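Can robots do the boring jobs yet? (workshop and home)

Page 1 of 1

saranya_rai
Right, I'll start. I sew and mend for a living, and my brother-in-law keeps telling me a pair of robot arms will be doing my sorting and glueing by October. I've been quoted 1,693 for a secondhand pair and I don't believe a word of it. Talk me round?

bindu.c
Depends which bit of the job! Holding a padded piece with something thin against it is exactly what I'd want a spare hand for, and I think they're nearly there.

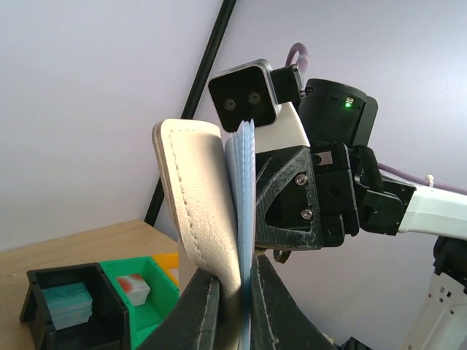
Cream padded piece and the blue sheets in the gripper, second arm coming in from the right.

Look at the raised seam on that. I'd have a clamp mark on it in two seconds if I used my bench vice, so I'd love to know how hard those fingers are pressing.

VasanthiR
Gripping is the easy part though, Bindu. My Tolance hoover can find its way round the kitchen and it still eats a sock every week. Show me one that picks the right scrap out of a full bin and puts the rest back tidy, then I'll clap.

bindu.c
A hoover hasn't got fingers, that's hardly fair :)

adanech_a
I'm with Vasanthi, mostly. We trialled a Brestex arm at the shop for packing, 268 parcels, and I redid 17 of them myself. Not terrible! But I was stood next to it the whole time, so what did I save? Stiff things it was good with. Anything floppy, forget it.

Aishwarya M
Stiff and floppy together is the one I'd like to see sorted. Board with soft stuff on one side is half my day (I do box linings).

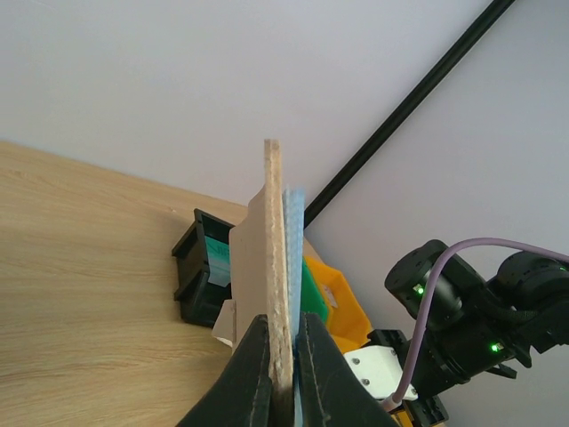 Rough-edged board upright in the fingers, light blue sheet flat against one side.

See how crumbly that edge is? I'd be worried about bits coming off on the blue. Mind you, my own hands are no better by four in the afternoon.

saranya_rai
Ok, the board one impresses me more than the padded one. Still not 1,693 worth of impressed. Can any of them thread a needle?

VasanthiR
No. Well, not in my house.

adanech_a
Ask the Perić people for a trial before you pay anybody, and take your own fabric along. The worst you've got.

saranya_rai
I've got some slippery lining that makes grown women cry. Will report back.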